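Wumville Library Opens Block Sorting Table for Young Visitors

10/10/2022
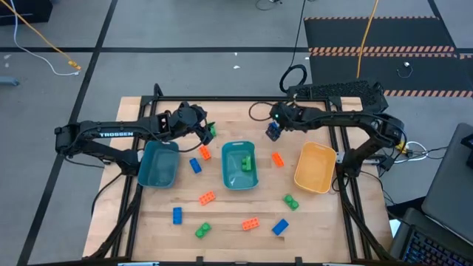
The Wumville Public Library has added a block sorting table to its children's wing, completing the first stage of a plan to bring more hands-on activities to families with young children. The activity is built on a simple idea: loose building blocks are spread across a tabletop and placed into bins according to a rule chosen at the start of each round. The arrangement uses three plastic bins set in a row on a light wooden tabletop, two of them teal and the third a pale orange-yellow, with blocks in orange, blue and green lying around them. Because the bin colors do not match the block colors one for one, children must agree on which blocks belong where before they begin.

The library board approved the project in September, following a review of how the children's wing was being used. The review found that families with children under six tended to leave soon after story time, and that there was little in the room to occupy a younger child while an older brother or sister chose books. The board set aside $3,000 for the first stage, of which $2,000 was assigned to furniture and flooring and $1,000 to blocks, bins and printed activity cards.

"Sorting is one of the first ways a child puts order into the world," said Theano Manolakis, head of children's services. "A child who decides that the blue blocks go here and the green blocks go there has made a rule and is following it. We wanted an activity that would let families practice that together, without a screen and without a long set of instructions."

The activity cards were prepared by the Uniyal Early Learning Center, which has worked with the library on its preschool reading program. Each card gives a single rule. The easiest ask children to place all blocks of one color in one bin. Others ask them to put two colors together, to leave one bin empty, or to change the rule partway through and move the blocks already placed. The cards are printed in large type and may be borrowed for use at home with any set of blocks.

Mamta Dwivedi, director of the center, said the order of the cards follows the way children usually learn to sort. "Most three-year-olds can match by color if an adult starts them off," she said. "Changing the rule is much harder, and many children will go on using the old one for several turns. Parents should expect that. It is a normal part of learning, and there is no need to correct every block."

Bins of modest height were selected so that small children can reach inside and lift a block out again when a rule changes. The library also decided against lids, which had proved difficult for younger visitors to manage with the puzzle boxes on the lower shelves.

The table will be open to the public during regular library hours. An adult must remain with any child under the age of five. Families are asked to return all blocks to the bins when they have finished and to report any chipped or cracked pieces to the desk. Blocks will be washed at the close of each day. Food and drinks are not permitted in the activity area, and items from home should not be mixed with the library's set.

Guided sorting sessions for preschool groups will be held in the mornings and will last 30 minutes. Each session is limited to 2 groups, and registration is required. Teachers from Coltstead and Plollari may register on the same terms as those from Wumville under the existing shared borrowing agreement. There is no charge for any session.

A second stage of the plan, which remains subject to board approval, would add a low shelf for shape puzzles and a reading corner with seating for adults. The board is expected to consider the proposal after staff have reported on use of the sorting table during its opening months. Comment forms are available at the children's desk, and written suggestions from parents and teachers will be included in the report.

Questions about group registration or the borrowing of activity cards should be directed to the children's services desk at the Wumville Public Library.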